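Unit 4: Looking after the bench cell
Course notes, Irulville workshop. Prepared by Yaqin Cao.

These notes cover the routine check on the Tuvitz cell, in the simulator first and then on the real bench. Do the simulator run before you book bench time. The model is reset every July, so old saved poses may not load.

Start with the mount. The arm stands on a pedestal at the back of the table, and every taught position is measured from there. If the pedestal has been moved, even by 2 mm, the pick points need teaching again. Check the bolts, then run the home routine and write the joint readings on sheet 173.
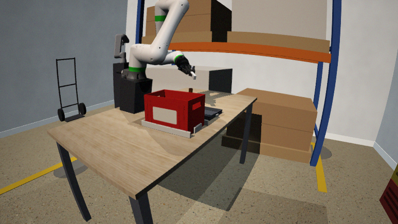

Fig. 4.1. Simulated cell: arm holding a small white bar, with the red crate and black tray on the table.

Next, the gripper. Close it on the test bar at low force and hold for 90 seconds. If the bar slips, clean the finger faces and repeat. Do not raise the force to cure a slip - it hides worn fingers.

Then check the crate position. Jog the arm over each corner of the crate at slow speed and compare with the stored values. Do the same for the tray, which has its own frame and must be taught at the angle it sits at.

Grease the wrist joint every 3000 cycles. The Senden cell uses a different grease, so do not swap tubes between the two.

Hand in the completed sheet to Tang before the next practical.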